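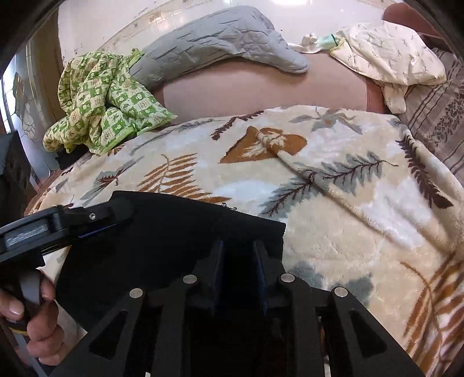 Dandosent hand-held gripper over a plush blanket, finger on the trigger.

Equipment > Household Collection > Hand-Held Grippers > Dandosent

Dandosent Hand-Held Gripper

If you're planning a household project and wondering how much equipment to put in the budget before anybody has picked up a single pillowcase, you're in good company, and we're always glad to talk it through. The Dandosent is the tool we suggest to most teams starting out with beds, laundry and other soft things. It has a matte black plastic body, a pistol-style grip with a gray trigger, and two upright fingers with dark navy pads on their inner faces. Your operator holds it, squeezes, and gets on with the chores, and the camera on the tool records the work for your robot to learn from later.

What it costs

The gripper is $113 a week to rent, with the camera and a carrying case included. We also sell it outright, and if your project will run through more than one season you should probably ask us for that price as well. Replacement finger pads are sold in packs of 2. Please put a pack on the first order! Bedding is kinder to pads than kitchen work, but lint gets into everything, and a project that stops for a worn pad still has its operators to pay.

A deposit of $300 covers each rented tool, and you get it back when the tool comes home in working order. Ordinary scuffs on the plastic are fine. We expect them.

How many to order

Our usual advice is one gripper for each operator and a spare for each home where you'll be working at the same time. Sharing looks thrifty on a spreadsheet, and then one person is halfway through folding a blanket while the other sits on the stairs waiting. Teodor Bucur planned the Sostside apartments project with us and began with one shared spare for all the homes. By June he had written back for more, and he was very nice about it.

Do leave room in the budget for the things around the tool too. Storage fills up faster than people think, and so does the time spent looking through recordings and deciding which ones to keep. You may want extra blankets, sheets and small cloths in different thicknesses and prints, and those can come from any discount store. Thick plush takes some practice to pick up neatly, so we'd set aside a first afternoon just for getting used to the trigger.

Choosing between this and the Tumex

The Tumex is our larger hand-held gripper, with a wider opening, and it's the better pick for boxes and bulky cushions. It is heavier in the hand, though, and for a long day of bedding most operators ask for the Dandosent. If you really can't decide, rent one of each for a week and let the people who'll be holding them choose.

Delivery and returns

Rentals go out from our Sârbu warehouse within 7 working days of the deposit. Larger orders can be split - just tell us which homes are starting first. Keep the case and its foam, as the tool has to travel back in them.

For quotes, ask for Ebenezer Sulemana. For repairs, pads and anything that rattles, ask for Laurențiu Olteanu, and do tell him what you were picking up at the time.

Prices checked 23/07/2025.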